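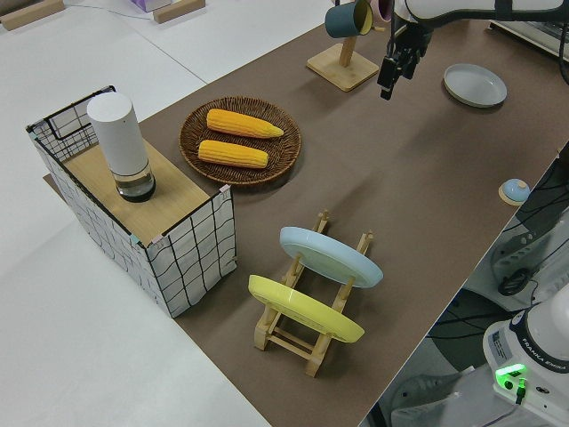
HUNAR, Fri 24 June — Hi, it's me again, the one-person press desk at Plutix. I usually send these out when we have something to sell, and today I don't, so feel free to put the kettle on and read slowly. What I have is a table, a pair of robot arms and a very large pile of recordings that we're finally ready to share.

Plutix is releasing the first part of Nirnero, our collection of kitchen and tabletop examples for robots that learn by being shown. It has 1,370 recorded demonstrations in it, all of them made by people guiding the arms by hand or from a controller, and all of them made in our workshop here in Hunar. If you build learning systems, you can ask for a copy starting today. If you don't, stick around anyway, I promise there's corn.

The corn lives on a round wicker tray, two cobs of it, and it has become the thing visitors ask me about first. A cob is a nice awkward shape to pick up! It tapers, it's bumpy, and a grip that's fine at one end can be hopeless at the other. Plates are awkward in a completely different way. We have a blue one and a yellow one that go in and out of a wooden dish rack, and a gray one that spends a lot of its life flat on the mat, and getting two fingers under a flat plate is harder than you'd think (try it with a pair of salad tongs). Then there are the mugs on the mug tree, where the whole job is the handle.

I sat in for one afternoon of recording and did 15 demonstrations myself. Four were thrown out, and fair enough. In one I hung a mug, felt very proud and then knocked it with the gripper on my way back. The team keeps a separate folder for runs like that, labeled as failures, and 338 of them are going out with the release in addition to the good ones. People who train these systems had been asking us for exactly that, and it took me a while to see why anybody would want my bad afternoon. A model that only ever sees tidy runs has very little idea what a slip looks like.

A few practical things, while I have you.

Every demonstration comes with video from fixed cameras, the positions of the arm and the gripper over time, and a short written instruction in plain English, such as "put the yellow plate in the front slot of the rack." The instructions were written by whoever did the recording, so the style wobbles a bit. Some of us say "mug" and some of us say "cup." We talked about cleaning that up and decided to leave it alone — people at home aren't going to agree on it either.

Objects get moved between runs. That sounds obvious, but it's most of the work. The tray goes left, the rack turns a little, the tall white container moves from the storage box to the mat and back again. We ask for 5 good runs of a task with one layout before everything gets shuffled, and the person recording picks the next layout.

The arms in the workshop are from Franka Emika, and the release notes list the gripper settings and the camera placement so other labs can line their own tables up with ours. We'd love to hear from groups using different arms, too. We don't yet know how well the examples carry over and we'd be glad of the news, good or bad.

The second part of Nirnero is planned for October. It'll be recorded with Min, our own small software tool for starting, stopping and labeling a run without having to walk over to a keyboard. My knees are looking forward to Min very much. That part will have longer tasks, things like clearing the plates and then hanging the mugs in a single go, and we're going to add more objects that bend and squash.

Nirnero is free for research and teaching. Companies can get it too, under a separate license, and the fee goes toward recording time for the second part.

To ask for access, or to come by and try a few runs yourself, write to the Plutix press desk in Hunar. Mornings are quieter, but afternoons are when the recording happens, so pick whichever you like better. Wear comfortable shoes.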